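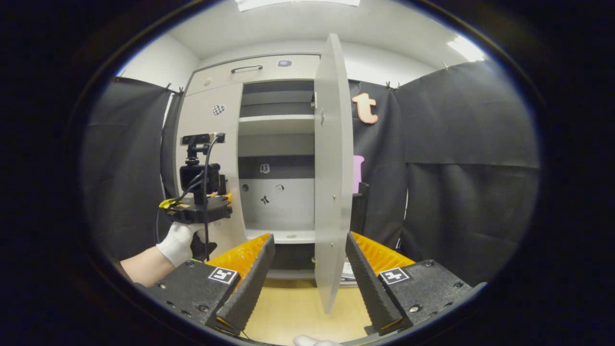

Seven minutes. The Astbridge bus left at 3:40 and Mohit still hadn't found the key.

White cabinet. Right-hand door first. His uncle had said that on the phone, twice, then the line went.

He pulled it open. Shelves. Gray one up top, white ones under it. No key. He ran a hand along the back anyway, all the way down to the stickers. A little cup. A little bow. Who puts a bow in a cabinet.

"Drawer," said Lachlan from the hall.

"I'm getting to teh drawer."

Dark handle, left end. Stuck. He pulled harder and the whole thing jumped at him. Rubber bands. A dead watch. An envelope with Semwal written on it, his mother's name before she was married, and inside it something flat and heavy.

Not the key. A claim ticket. 3395.

"Bus," said Lachlan.

"I know."

"Mohit. The bus."

He put the ticket in his shoe, dont ask why, it seemed safer there, and shoved the drawer with his hip. The door swung out again behind him. He left it and ran.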